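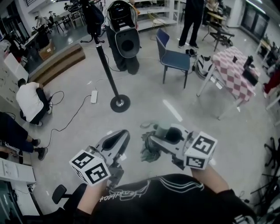 About Zoubi

Zoubi records hand movements for companies that build household robots. Our operators work with a pair of hand-held grippers, one in each hand, and do ordinary jobs such as picking up and folding cloth. The recordings go to our clients, who use them to train their machines. Each gripper carries a cube printed with square markers, and the position of the hand is worked out from those.

Shivam Dwivedi and Urmila Gautam started the company in a rented unit in Arnwood. Sille Briem joined them in May to run the recording floor.

The 2018 fault

Most new clients ask about this, so we keep it on this page.

On 11 December 2018 a client, Sutell, told us that its test arm had closed its gripper early and struck the table. The arm stopped on its own force limit. No one was hurt, but a wrist joint had to be replaced. The arm had been trained on our recordings.

Anju Rathore traced the fault to us. The marker cube on one right-hand gripper had been taken off for cleaning and put back a quarter turn out. Our software read the markers without any error and gave the wrong angle for the hand. We had delivered 1,965 recordings made with that gripper. We withdrew all of them, told the two clients who had received them, and recorded the work again at our own cost. It took 40 working days.

Our check at the time looked for missing data. It did not compare the two grippers with each other, and it should have.

What we changed

Cubes are now keyed and fit one way only.
Every session starts and ends with both grippers held in a fixed jig. If the readings disagree, the session is thrown out.
Anyone on the floor can stop a session - no reason has to be given at the time.
Faults are reported to every client who holds affected data, on the day we find them.

Ankit Awasthi looks after the fault log. Clients can read it on request, including entries that had no effect on their own work.

Where we are

We share a building with Jimalora on the east side of Arnwood. Visits to the recording floor are by appointment. Please wear closed shoes.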